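The Tredura Letter
Home notes: the bed is where toys go to live

Happy new year to all 33 of you who wrote back to the December letter! I have read every one, and yes, Zsófia Vida, you may have the soup recipe, it's coming in March when I've worked out how much paprika I really put in.

Meanwhile I've been on a soft toy purge. Well, "purge" is strong. I got rid of 3 and moved the rest into baskets, and my sister says that doesn't count as a purge at all. But the bedroom floor is visible again and I can get to the window without stepping on anybody's face, so I'm calling it a good week.

My method (if it deserves the word) is to dump one lot at a time on the bed and put it away before I'm allowed to bring out the next. The bed is a great place to sort. It's big, it's at a decent height for my back, and you have to finish by bedtime or sleep with the results. I don't bother pulling the sheet straight first. Fruit and vegetables went first, mainly as they were closest to the door. 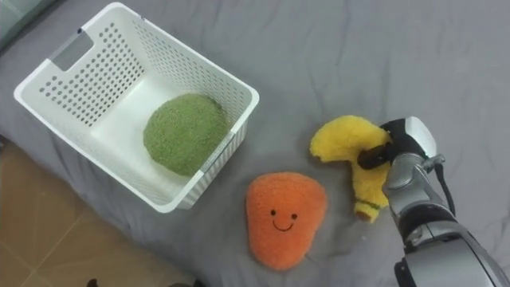 Green one in, the smiley orange one still waiting its turn.

Now, the basket. I've tried fabric bins (they slump), a wooden crate (splinters, plus it weighs a ton) and one of those hanging nets, which looked adorable for a day and then came down on Attila Fekete while he was fixing our radiator. Sorry again, Attila! What I like these days is plain white plastic with holes in the sides. You can wipe it down, and there's a slot to grab it by when you want to haul the whole thing into the other room. I got mine at Pultengate, the housewares place behind the bus station, and went back the next morning for more.

One thing I'd tell anybody starting out: don't buy the deep ones. Whatever's at the bottom of a deep basket is gone for good, and then a child needs exactly that toy at 8 at night and the entire contents end up on the rug. Shallow is better, even if you need an extra basket. Khrystyna-Mariia Maksymiv wrote in to say she sorts by color, and I admire that so much, but in our house it would last until lunch. We go by kind. Fruit with fruit, bears with bears, and a miscellaneous basket for the dinosaurs and that long thing that might be an eel.

My favorite of the whole lot is the durian, by the way. It's the opened-up sort, white and fluffy around the outside with soft yellow lobes in the middle, and I think it's the best-looking thing we own. The banana is a close second. The mango has a little stitched smile and I can't bring myself to put it in face down (I did try).
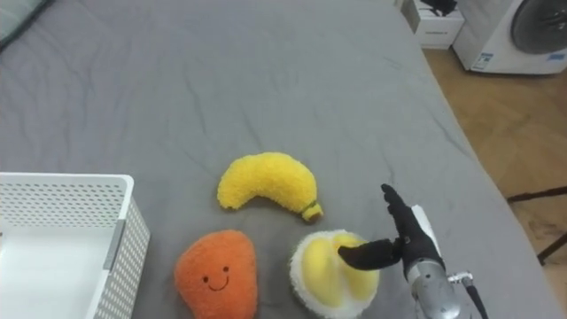 Washing the fuzzy ones

Several of you asked about this after the last letter. I put mine in a zip-up laundry bag, cold water, gentle cycle, with half the soap I'd use for towels. Check the tag first, obviously. Then I squeeze them in a towel and leave them on the drying rack overnight, turning them when I remember. No dryer! I did that once with a lamb and it came out looking like an old bath mat. A soft toothbrush will fluff up the curly kinds again once they're dry.

If you have a better way, hit reply and tell me, especially if you've found something that gets jam out.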